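Workcell housekeeping

Workcell housekeeping is the plain name for the rules people follow to keep the area around a robot fit for work. It covers what may sit inside the cell, what may sit near it, where the cables go, how surfaces are cleaned and who writes it all down. You'll also see it called cell discipline or bench rules. I've been writing bench rules for small two-arm setups for a good while now, so this article leans toward small arms and soft goods (cloth, mostly), and I'll say so when the big industrial cells do things differently.

Background

Factory robots got their rules first, and those were mostly about people: fences, locked gates, stop buttons, training. Small tabletop arms came along later and a lot of shops treated them like desk lamps. They're lighter and slower, sure, but they still pinch, and they still go where the program sends them whether or not your coffee is there.

The set of rules I know best is the Plestamholm list. It started as a page taped to a cabinet door and was put into proper order by Dehua Deng, who had the good sense to split it into "inside the walls" and "outside the walls." The first version had 20 rules. Most shops I know have cut it down or added to it, and the Allau version even has a section on hair ties (I love that section).

Inside the walls

The floor of the cell gets one clear job at a time. If the job is cloth, then the cloths for that job are in and everything else has to be on the job sheet or out. A bottle can stay if the sheet lists it. The sheet also says where each item starts, and I like that written in words, like "back right corner," plus a quick sketch.

Cloth brings its own headaches. Fleece sheds. Lint collects on the surface and on the fingertips, and a patterned floor hides it really well, so you have to get your face down close and look across the surface at a low angle. Wipe down between sessions with something that doesn't leave a film. I've used the same stack of old cotton rags for years and I'd put them up against anything you can buy!

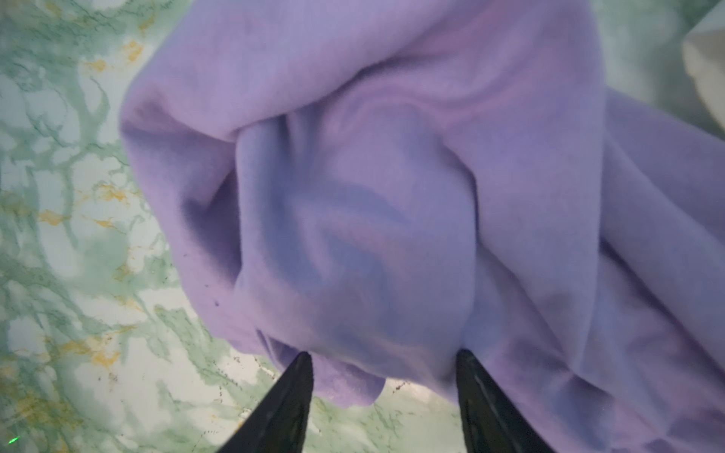
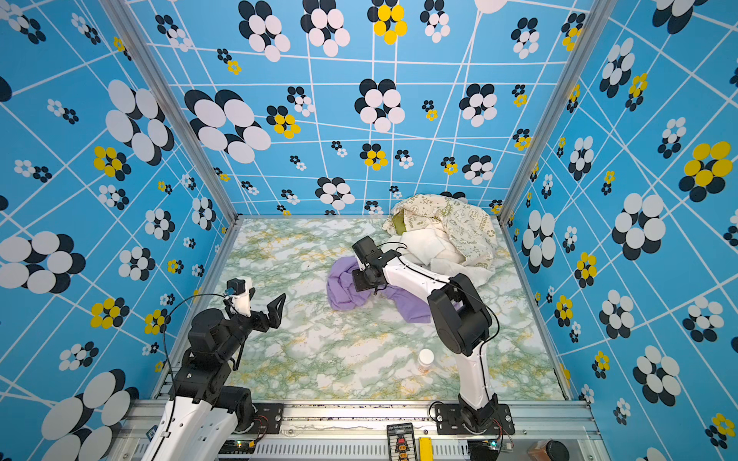
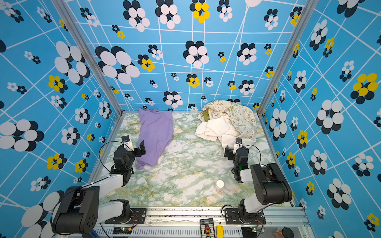
Walls count too. Patterned panels should be flat and fixed at the corners, and once they're up they stay up until the whole job is done. Swapping a panel halfway through is treated as a new setup under the Plestamholm list, with a new line in the log. Some shops argue with that one. I used to, until I spent a whole afternoon trying to work out which of our runs went with which wall – and we had 613 of them by then.

Outside the walls

This is the part people skip. The strip along the front rail is where the boards, wires and power end up, and it's also exactly where a tired person sets down a jar or a phone. The rule is simple enough: nothing loose in front of the rail during a run. If you can't fit it to the bench, find it a shelf. Liquids go on the shelf no matter what.

Cables should have enough slack for the full reach of the arm and no more than that. Move each joint by hand to its limits with the power off and watch the loops as you go. A loop that catches on a bracket once will catch again. Bundles near a moving joint get a soft tie, never a hard plastic one pulled tight, and bare boards should have a cover if your hands go anywhere near them.

People and the stop button

With two arms sharing one floor, most lists ask for 2 people at first startup, one driving and one on the stop button. After that, practice varies. The Surora rules let one person run alone once the program has been signed off. Sepúlveda's shop never does, and I've got to say I'm with them on this.

Hands stay out while either arm is live. That includes "just fixing" a fold, which is the most common slip I see. Stop, reach in, fix it, step back, call it out loud, start again.

Keeping the log

A housekeeping log needs very little: what was in the cell, when it was last wiped, what changed and your initials. Paper is fine. Ours is a fat green binder and the latest entry is number 3548, in my terrible handwriting, about a replaced cable tie on the left arm.

Reviews usually happen once a year. We do ours in March, when things are slow, and go through the list line by line with the binder open next to it. Any rule that hasn't come up in the log gets talked over, and a few get dropped. The hair ties stayed.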